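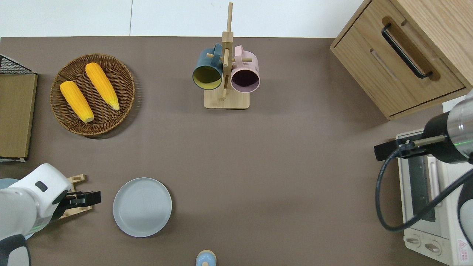

Handling Robots in the Home, Lecture 6
When the arm lets go: a slip fault on the kitchen bench
Notes by Tariq Shaikh, 11 August 2020

Today's topic is my favourite in the whole course, so please bring questions! We're going through a real fault, start to finish, using the log from Adom Osei's Bramico trial.

The task was a simple one: pick up a plate, lift it, carry it to a stand and put it down. The arm managed this for most of the day. Then, on run 334, the plate dropped during the carry. The arm carried on to the stand, opened its gripper over nothing and reported success.

So there are two faults, and the second is the more interesting (and the nastier).

Fault 1: the slip
The grip force was set to 18 newtons. Adom had picked that figure with a heavier, rougher plate. A glazed rim gives the fingers much less to hold on to, and the arm speeds up sharply just after the lift. Look at the finger gap in the log: it starts to shrink 400 milliseconds before the plate goes. That's a lovely clear warning, and the controller never read it.

Fault 2: the false "done"
The Jarnberg controller marked a run as finished when the arm reached its last position. It didn't check whether anything was in the gripper. Go back through the earlier runs and ask yourself how many of the nearly 300 successes you'd now trust. Adom had to check them all by hand, poor man.

What was changed
Finger gap is now read all through the carry. If it shrinks, the arm slows, stops and holds still.
"Done" needs a closed grip on arrival and a free gripper afterwards.
Speed after the lift is lower for anything glazed.

A word on safety
Never reach in to catch a falling object. It's pure instinct and everyone does it once! Press stop first, wait for the arm to settle, then clear up. If two arms share a bench, stop both, even if only one has misbehaved.

For next week
Read the Vesness chapter on grip and friction, then sketch a check that would have caught run 334 before the plate left the fingers. Rough pencil is fine. Bring it on paper so we can swap.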